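So in August I finally got myself over to the open day at Quiroga, the bookkeeping office in Trurnarholm. I run a tiny shop and my receipts live in a shoebox, so I figured two hours of free advice couldn't hurt!

They walked us through the whole place (it's smaller than I expected, 19 desks on one floor) and let us watch a month-end close from start to finish. Everything goes through a program called Cledix. You scan an invoice, it guesses the category, and a bookkeeper checks the guess. They get 4,000 invoices in a busy month, and I have trouble with a dozen.

The payroll talk was my favorite — I had no idea I'd been filing one form late every quarter. Oops. The sales tax session dragged a bit, and the room was warm, so I slipped out for coffee and got chatting with a couple who run a bakery out in Flindirby.
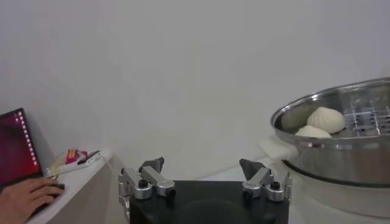 They pay 2,000 a year for the full package and said they'd never go back to doing it themselves. I'm starting with just the quarterly filing and will see how that goes. The next open day is in the spring, and parking is behind the building.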